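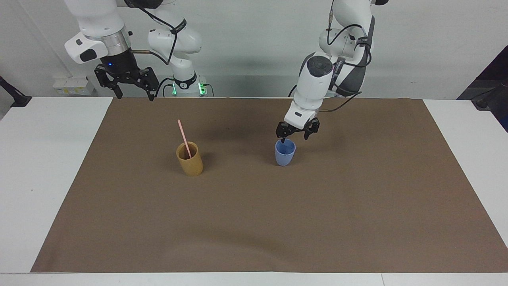 Clellberg Wax Pouring Pitcher, 2 Quart

We've carried this pitcher in the Gorkine shop longer than almost anything else, and it's still the one we reach for at home when the evenings get cool and the house wants a candle or two (or a whole windowsill of them, which is how it usually goes!). It has a deep body, a narrow spout that pours in a thin, steady line, and a handle long enough to keep your knuckles well away from the steam.

If you've been melting wax in a soup can, you already know about the dribble down the side. The Clellberg spout is pinched at the tip and folded in just a little at the lip, so the stream stops when you tip it back. There's plenty of room inside for stirring in scent and color, and the flat bottom sits nicely in any ordinary saucepan of simmering water. Please don't put it right on the burner, and never leave melting wax alone, even to answer the door.

Before you start, cover your table. Spilled wax has a way of finding the one bare spot, so let the paper run well past where you mean to work, and tape down the corners if there's a fan going.
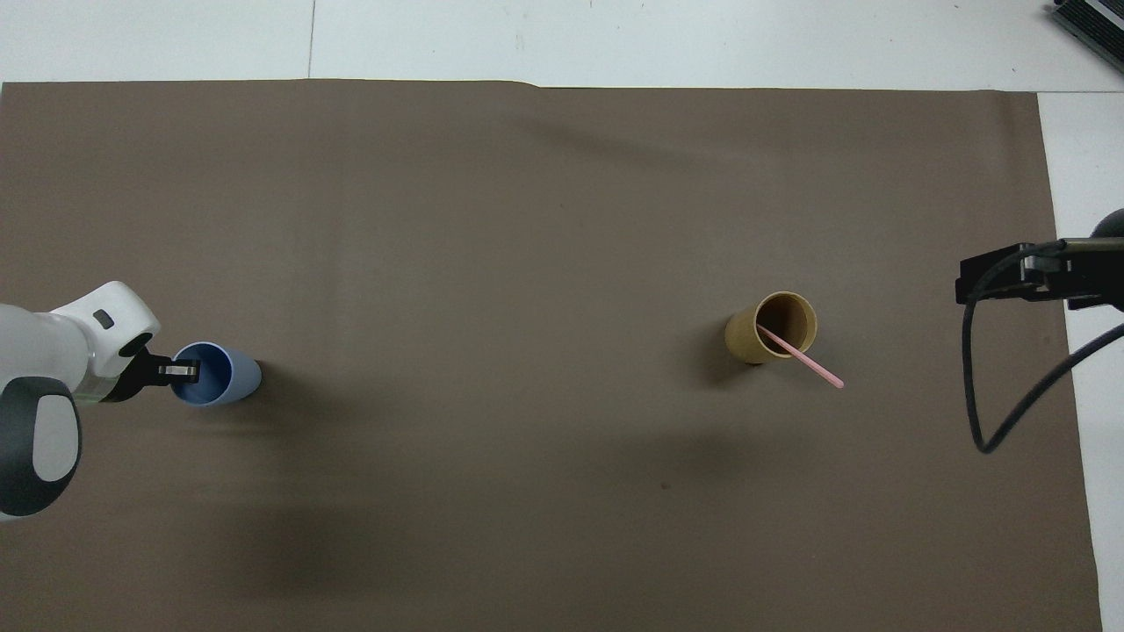 Brown paper over a white work surface

Cleaning up is easy while the metal is still warm. Put on a mitt, wipe the inside with a paper towel, then wash it with hot water and a drop of dish soap. Don't pour leftover wax down the sink. We let ours harden in a muffin cup and save it for the next batch, and some of our nicest colors have come out of that drawer of odds and ends.

Details
Capacity: 2 quarts
Material: aluminum, with a heat-resistant handle grip
Care: hand wash only, dry right away
Comes with: one long stirring spoon and a card of beginner recipes

Goes well with
Mbeki soy wax flakes
Asa cotton wicks, pack of 15

Orders in by noon on Thursday go out before the weekend. If your pitcher shows up with a dent, send us a quick note and we'll get another one on its way to you. And do tell us what you make with it, we love hearing about first candles, lopsided ones included.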